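Leris workshop, fire and exits walk-through, April 2023
Checked by me, Bonifacio Bravo

Extinguishers - both charged, tags fine. I do wish the one by the sink hung lower, I had to stretch!
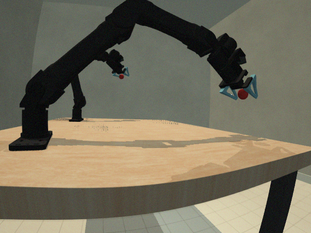 Exit sign, back door: lit. Battery test passed, though the button sticks (push hard).

Smoke alarms: 3 of 4 OK. Hallway one chirps, so I've asked Efthymia for a new battery.

First aid kit: short on burn gel again.

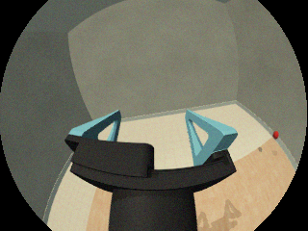
Gray walls, two-toned floor.

Next check is in 12 weeks.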